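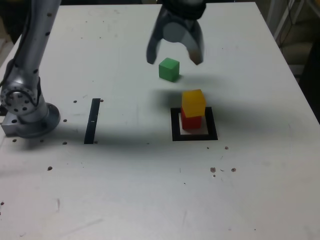 Oson basal thermometer and app: my review after six cycles

I've had the Oson since February and I keep getting asked about it in the comments on my old charting post, so I'm finally sitting down to write the thing up. I'm 38, single, trying with frozen donor vials at home and then at a clinic, and timing is everything when every vial costs what it costs. If you're trying with a partner you can shrug off being a day out. I really can't!

What you get is a thermometer, a soft case, a spare battery and a little card with the code for the app. I paid 90 dollars for mine, on sale. The regular price is higher and I wouldn't have gone for it at the regular price, not when the drugstore one I used before was the cost of two sandwiches.

First the good stuff. It reads to two decimal places and it's quick. My old one took so long that I'd fall back asleep with it in my mouth and wake up to a blank screen (more than once, I'm embarrassed to say). The Oson buzzes instead of beeping, so the dog stays asleep and so does everybody else. There's a backlight, dim and orange, which is perfect at 6 in the morning when you don't want to be blasted in the face. And it holds 100 readings in its own memory, so you don't have to touch your phone until you feel like it. I sync mine with my coffee.

The tip is bendy, which I thought was a gimmick until I'd used it for a couple of weeks. It sits under the tongue without poking. Small thing, but you're doing it every single day.

Now the app. Hmm. The chart itself is lovely, big and clear, and you can flip back to any cycle and lay it over the current one. You can add test strip results and cramps and whatever else you like. But the setup assumes a partner. It wanted a partner name before it would let me move to the next screen, so as far as the Oson people are concerned I'm trying for a baby with somebody called Xxxx. You also get reminders like "tonight's the night, you two!" with a heart on them. I wrote in and got a nice reply saying they'd pass it along. There's now a switch to turn the reminders off, buried under Display of all places, but the partner box is still there. Please, just put in a line for insemination date and vial count. There are a lot of us!

The other grumble is the predictions. For my first two cycles the app called my fertile window three days later than my strips did, and I'd already paid close to 700 dollars for a vial and shipping that month, so guess which one I listened to. By cycle four it had gotten a lot closer. Remember that temperature goes up after you've ovulated, so no thermometer is going to give you a heads-up by itself. Use it with strips, use it to see your pattern, and take the pattern to your nurse. Mine printed out three of my charts and scribbled all over them, which was the most useful appointment I'd had in ages.

Maureen Staniforth, who runs the solo moms group I go to, has the older Flekar and swears by it. We swapped for a few mornings (tips well wiped, don't worry). The Flekar has a nicer screen and feels sturdier, but it forgets everything except your last reading, and you type the number in by hand. If you like a paper chart, get that one and save your money.

Battery: still on the first one. Case: the zipper stuck in the second month and I keep it in an old sock now. Privacy: you can use the app without an account if you tap the tiny gray "later" at the bottom of the sign-up page, and your chart then stays on your phone. Back it up, though. I lost two weeks of notes when I changed phones and I'm still a bit sore about it.

Four stars for the thermometer, two and a half for the app. I'd buy it again on sale, and I'm still using it every morning.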